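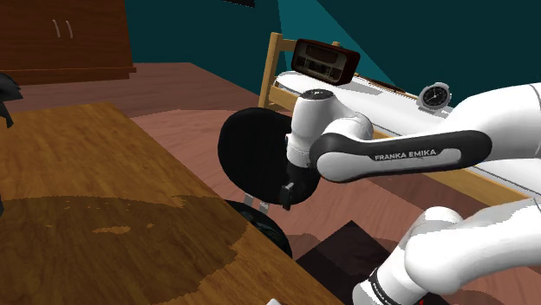
A round black stool on a wooden floor.

When I moved to Fidstead in February, I had one suitcase and a mattress. For 12 nights I ate my dinner on the floor, and my back complained a lot. My colleague Ute Görtz told me to buy everything at once, in one big order. I did not listen to her.

I wanted to learn first how I live in the room. Where does the light come in the morning? Where do I put my keys without thinking? After a month I knew that I read by the window and never at a desk, so I did not buy a desk. I bought a lamp for 29 dollars and a low seat I can move with one hand.

My mother still asks on the phone when I will get a real sofa. Maybe next year – the stairs in my building are very narrow, and I would have to measure them first.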